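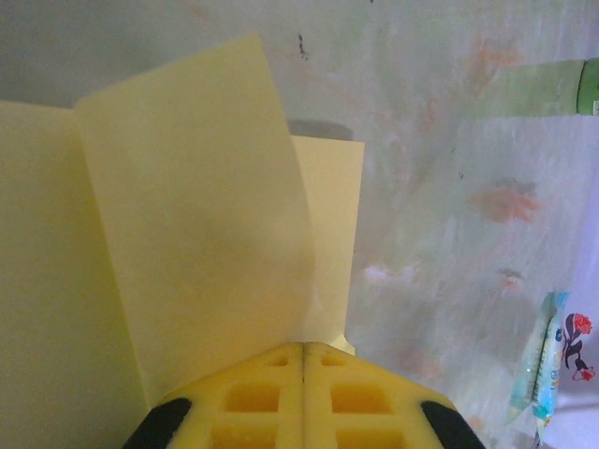

Gosto est une petite collection d'images et de fiches sur le papier de bureau : feuilles seules, feuilles pliées, cahiers, livrets, enveloppes ouvertes. Je l'ai commencée pour mon propre usage, quand je classais les papiers de l'atelier Portela, et elle a grandi un peu plus que prévu. Le sujet principal est la forme que prend le papier quand il ne reste pas à plat. Une feuille d'un jaune pâle peut se tenir debout, se courber vers la droite et montrer derrière elle le petit coin plié d'une autre feuille ; dans les fiches, ce cas porte l'étiquette « éventail », et je le distingue du cas « pile », où les bords sont alignés.

Contenu

La version actuelle contient 3513 images, réparties en 308 séries. Une série correspond à un même groupe de papiers, sur une même surface, avec la même lumière. Les séries n'ont pas toutes la même longueur : la plus courte a 19 images. Chaque série est accompagnée d'une fiche en texte simple, écrite en français.

Organisation des dossiers

series/ : un dossier par série, numéroté
fiches/ : une fiche par série, même numéro que le dossier
listes/ : les étiquettes et leur définition
corrections.txt : les erreurs connues et les changements

Champs de la fiche

papier : feuille, livret, cahier, enveloppe, autre
teinte : le nom de la couleur tel qu'on la voit, sans référence de fabricant
posture : à plat, debout, penché, courbé
groupement : seul, pile, éventail, désordre
pli : aucun, coin, milieu, multiple
ombre : oui ou non, avec une remarque libre si nécessaire
remarque : texte libre, parfois vide

Pour la teinte, j'ai choisi des mots ordinaires (crème, jaune beurre, gris clair). Ce choix n'est pas très précis et deux personnes peuvent hésiter entre « crème » et « jaune pâle ». Valquíria Frota a relu toutes les fiches de teinte et elle a unifié une partie du vocabulaire, mais les séries rangées sous le nom Wunska gardent encore les anciens mots. La correspondance se trouve dans listes/teintes.txt.

Comment les étiquettes sont posées

On décrit seulement ce qui est visible. Si le bas d'une feuille est caché, on ne devine pas si elle est reliée aux autres : on écrit « feuille » et on met la question dans la remarque. Un groupe de feuilles qui ressemble à un livret ouvert reçoit donc l'étiquette « livret » uniquement si la reliure ou l'agrafe se voit. Cette règle est venue assez tard, et quelques fiches anciennes ne la respectent pas.

Quand une feuille est à la fois debout et courbée, on donne les deux valeurs, séparées par une virgule. L'ordre n'a pas d'importance.

Limites connues

Les papiers clairs sont trop nombreux par rapport aux papiers foncés. Il n'y a presque pas de papier noir et aucun papier transparent. Les petites ombres sur une feuille courbe sont parfois notées, parfois oubliées ; je ne conseille pas d'utiliser le champ « ombre » pour une mesure sérieuse. Quelque 25 fiches ont encore le champ « pli » vide, ce qui veut dire « non vérifié » et pas « aucun ».

Les feuilles avec des noms, des adresses ou des signatures lisibles ont été retirées. Si vous en trouvez une que j'ai laissée passer, écrivez-moi avec le numéro de la série et je la retire.

Utilisation

Les fiches se lisent avec n'importe quel éditeur de texte, encodage UTF-8. Le script Erar, fourni à la racine, rassemble les fiches dans un seul tableau :

erar fiches/ sortie.csv

Le séparateur est le point-virgule. Attention si vous ouvrez le tableau dans un tableur : les numéros de série commencent par des zéros et certains logiciels les enlèvent. Il faut importer cette colonne comme du texte.

À faire

Terminer les séries d'enveloppes
Remplacer les anciens mots de teinte dans les séries Wunska
Ajouter la valeur « roulé » au champ posture (à discuter)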